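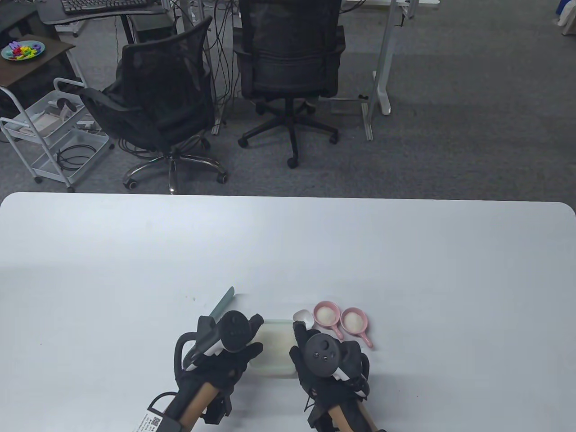 Documentary and Factual Television: Series Discussion
Thread: Bruvdale, final episode and the matter of the reconstructions
Opened 2022-05-26 by Anouk Meijer (section moderator)

Members are invited to use this thread for all discussion of the final episode of Bruvdale. The earlier thread, which covered the first three episodes, has been closed to new replies and remains available for reading. Spoiler markings are not required here.

I will open with the question raised most often in messages to the moderators. The final episode contains eleven minutes of staged material in which an actor plays Pretorius during the week before the sale of the ferry. The production company, Alico, labels this material in the closing credits only. On screen there is no caption, no change in picture quality and no change in the music. Is this acceptable in a series that is sold to viewers as a factual record?

My own position is that it is not. The first three episodes established a rule, namely that staged material is shown without sound and with the year printed in the corner. A viewer who has learned that rule is entitled to rely on it. The final episode abandons it without notice.

Please keep replies to the series itself. Remarks on the private conduct of the ferry family will be removed under section 6 of the posting rules.

XMatlala

I thank the moderator for the opening statement, but I must disagree with it.

The rule she describes was never stated by the series. Viewers inferred it, myself included. The second episode already departs from it in the harbor office, where we hear a telephone being put down over a staged shot of the desk. I have gone back and checked this. The sound lasts for perhaps two seconds, but it is there.

The larger point concerns what the series is about. I have never understood Bruvdale as the story of how a ferry was sold. It is the story of how a town of 3000 people came to believe that one man could decide whether they were connected to the mainland. Pretorius is presented from the first episode as a figure the town made up. He is the Captain, although he never held a captain's license. He wears the coat, although it was his uncle's. By the final hour there is hardly any difference left between the man and the part, and to put an actor in the coat at that stage is an honest statement of the theme.

I would also remind members that the closing credits do label the material. It is the responsibility of the viewer to remain for the credits.

Anouk Meijer (section moderator)

I accept the correction on the telephone. I had missed it and have amended my notes.

I do not accept the last paragraph. On Hallunia the credits are reduced to a small panel after five seconds and the next program begins. In practice the label cannot be read by the greater part of the audience. 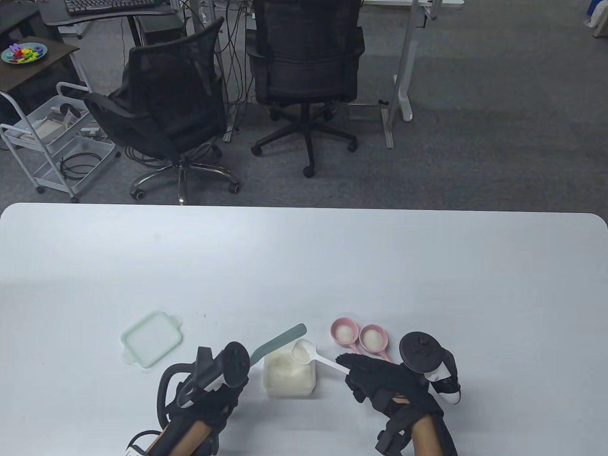 Spatula and spoon at a small food container, white table

TFourie_archive

I write as someone who has cataloged regional television for many years, and I would like to add some detail on the material itself.

According to the producers' notes published with the series, Alico had 375 hours of film from the town. Most of it was shot by residents on home equipment. The notes state that the week before the sale is the only period for which nothing survived, owing to a flooded storage room at the school. The director therefore had three courses open to him. He could leave a gap, he could have the residents describe the week in interviews, or he could stage it. He had already used the first course in episode two, when the winter of the long strike is covered by a black screen and a list of names. I consider that the finest passage in the series.

That he did not do so again seems to me a failure of nerve. The black screen told us that a record can be lost. The actor tells us that a lost record can be replaced, and this is untrue.

I do agree with XMatlala on the coat. The scene in which the sister explains that it was let out at the shoulders and never fitted properly is essential to any reading of Pretorius. He was a man dressed for somebody else's weather.

XMatlala

With respect to TFourie_archive, the black screen worked once. A second use would have been a mannerism. I also question whether interviews were available as a course. Several residents declined to take part in the last episode, as the producers' notes make clear on the same page.

The sister's scene supports my argument. She is amused by the coat. She knows it is a costume, he knows it is a costume, and the ferry passengers salute it all the same. What would an on-screen caption reading "reconstruction" add to that?

TFourie_archive

It would add the information that it was a reconstruction.

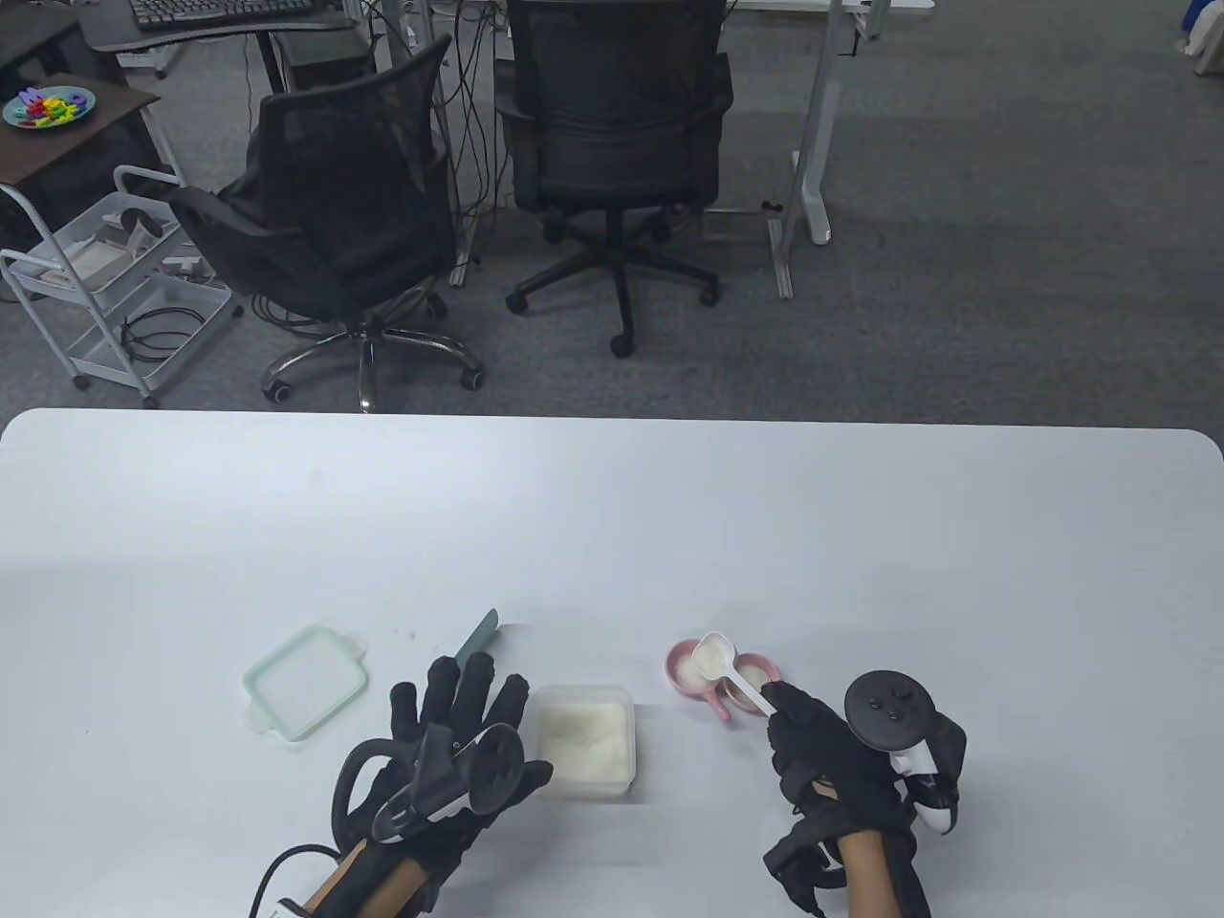

Lesego Mofokeng

I should like to bring the discussion back to the ferry, which has been somewhat neglected in favor of the man.

In each of the 4 episodes the ferry is shown leaving and is never shown arriving. I did not notice this on first viewing. The departures are filmed from the same bollard on the north quay, and the camera holds until the vessel passes the marker. We are then taken indoors. Even in the third episode, when the doctor is brought over from the mainland, we see her step into the surgery with her bag and have to supply the crossing for ourselves.

The staged week contains the only arrival in the whole series. The actor stands on the deck, the ramp comes down, and he walks off it toward the town. I take this to be deliberate. The town had been waiting for the Captain to come back from the negotiations with an answer. In the record he did not come back by ferry at all. He returned by road, two days late, after the causeway was opened to freight. The arrival we are shown is the one the town wanted, and the director has given it to them in the only form in which it could exist.

If this reading is correct, then both sides of the present argument have some merit. The scene is false and it is meant to be false. It may nevertheless be objected that a viewer has to know it is false for the reading to work, and on that point I side with the moderator.

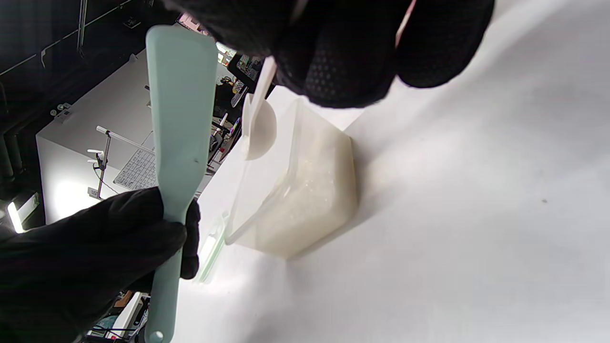
The petition deserves a mention as well. The series tells us that 2517 names were collected, in a town whose population we have already been given, children included. The narrator reads the number without comment. To my mind it says a good deal about how far the story of the Captain had spread beyond the people who used the boat, and I was surprised that neither the narrator nor any of the reviews paused over it. Who in that town did not sign? The harbor office clerk says she did not, and gives no explanation. She is on screen for less than a minute and I would gladly have watched an hour of her.

T_Barros

The clerk is the subject of a separate interview, available under the extras for the second episode. It runs to fourteen minutes. She is asked about the petition and answers that she had already written to the council under her own name and saw no need to write twice.

On the main question I am not persuaded by either party. I watched the final episode with my mother, who had not seen the others. She assumed throughout that the man in the coat was Pretorius, and when I told her otherwise she asked whether the sister was also an actor. I could not answer with full confidence. That is a cost to the whole series, including the parts nobody disputes.

I would also note that the narration changes tense at the beginning of the staged week, from past to present, and returns to the past at the end of it. That may be the notice the moderator was looking for. I do not think it is sufficient, but it is not nothing.

XMatlala

The change of tense had escaped me and I am grateful for it. I maintain my view on the staging. I would concede that a label at the start of the episode, before the titles, would have done no harm to the reading I have proposed.

The point about the arrival I shall have to think over. If it holds for episode one, I may need to withdraw what I wrote in the earlier thread about the opening shot.

Lesego Mofokeng

It holds for episode one. The vessel behind the titles is moving away from the quay. The wake is visible on the near side.

Anouk Meijer (section moderator)

Two administrative matters. One reply concerning the sale price and the family's tax affairs has been removed, and its author has been informed by private message. Secondly, several members have asked whether the soundtrack may be discussed here. It may not, as a thread already exists in the music section.

I have added the reference to the clerk's interview to the list of extras at the head of the closed thread. Members who have the second episode at hand are asked to confirm the running time, as the figure in the published listing differs by a minute from the one given by T_Barros.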